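September 1, 2021

Spring is nearly here and I have finally planted the first seeds of the year! I've been waiting since July, when Hortensia Palma handed me an envelope of her tomato seed over the fence and told me to keep my hands off it until the cold nights eased. Well, they have eased (mostly), and this morning I filled both trays before I'd even had coffee.

Her tomatoes are the ridged red ones her family grew in Paredes, and I am so excited about them. She swears one plant fed the whole house. I sowed 18, plus 2 short rows of the purple basil from Vudton, and the kitchen already smells of damp soil – I love it. 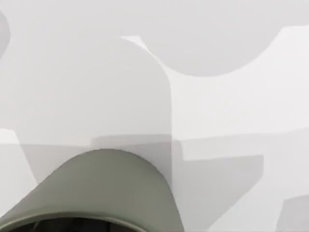

Afternoon

Walked up to Dardo Cisternas's place for compost. He let me have 100 liters of the good black stuff, and we carried it down in four trips, talking the whole way about beans. He grows a climbing one from Ilamell that reached the gutter last summer, almost 400 pods by his reckoning! I came home with a handful to try by the back wall.

Still to do: string, labels, and find the blue watering can. Squash can wait a few weeks. I want to check on the trays again before bed, silly as that is on day one.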